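Begehung Ferienwohnung Morthorpe, Juni. Geprüft: Inès Pichon

- [x] Rauchmelder Flur: Testton in Ordnung
- [x] Warmwasser Küche: 70 °C am Hahn, zu heiß. Mischer nachstellen
- [ ] Feuerlöscher: Prüfplakette fehlt, Raphaël Lemaire fragt bei Rendik nach
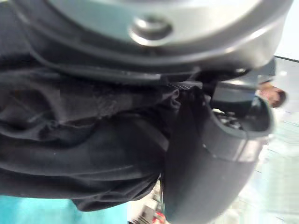 *Rundes Metallteil in dunklem Gehäuse*

- [x] FI-Schalter: löst aus
- [ ] Fenster 2: Griff locker, Fluchtweg trotzdem frei
- [x] Schlafzimmer: Steckdosen fest, 19 °C

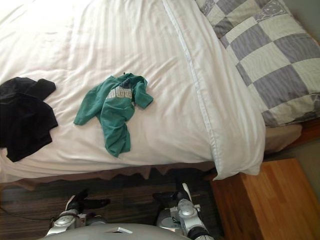 *Bett mit weißer Decke, Kleidung darauf*

Nachkontrolle um 18 Uhr.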